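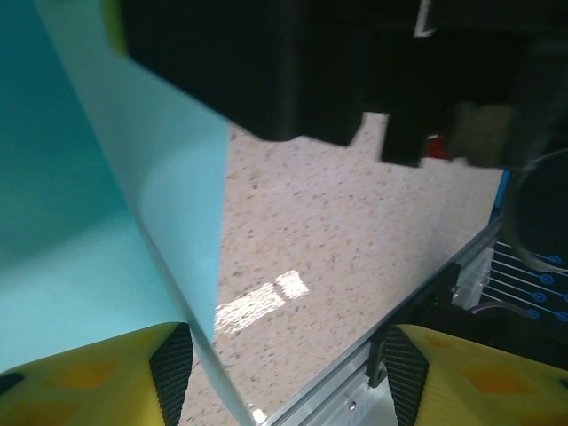
Fête des cultures du campus : entretien avec Mélanie Carrier

La prochaine édition se tiendra en septembre, de 11 h à 16 h, sur l'esplanade centrale. Responsable de la vie étudiante, Mélanie Carrier en a présenté les orientations au service des communications.

« L'an dernier, nous avons accueilli 1334 visiteurs, dont une bonne part venait des quartiers voisins, rappelle-t-elle. Nous souhaitons conserver cette ouverture. » L'entrée demeure gratuite et aucune inscription n'est requise.

Au total, 37 associations étudiantes ont confirmé leur participation. La programmation musicale a été confiée à Laurier Vachon, qui recevra notamment l'ensemble vocal Swai à 14 h. « Les groupes disposeront chacun de vingt minutes. Certains auraient voulu davantage, je le comprends », reconnaît Mme Carrier.

Interrogée sur les ateliers de danse, elle précise que l'offre passe à 144 places, réparties entre le gymnase et la salle Welley. En cas de pluie, les concerts seront déplacés au gymnase et les ateliers regroupés dans la salle Welley.

Les associations peuvent transmettre leurs besoins techniques à Wayne Dufour jusqu'à la fin du mois d'août.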